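We use cookies to improve this site. Accept | Decline

Support > Closed Tickets > Building Services > Ticket 645

September 26, 2022
Posted by Trelomcombe Facilities Desk

Issue: The Jallorar thermostat on Level 9 returns to 60 degrees overnight and does not hold the weekday schedule.

Action taken: The schedule was re-entered and the unit restarted. The fault returned after 36 hours.
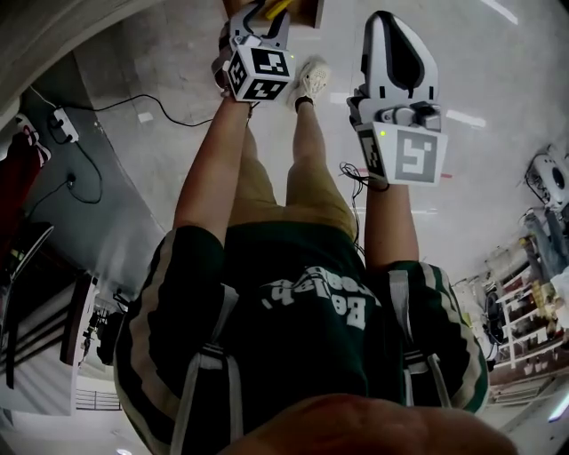

The wall unit was then found to be following an old holiday program, left active from December. The program was deleted and the schedule saved again.

Status: Closed. Tenants of the Mogensen wing should report further faults under the same ticket number.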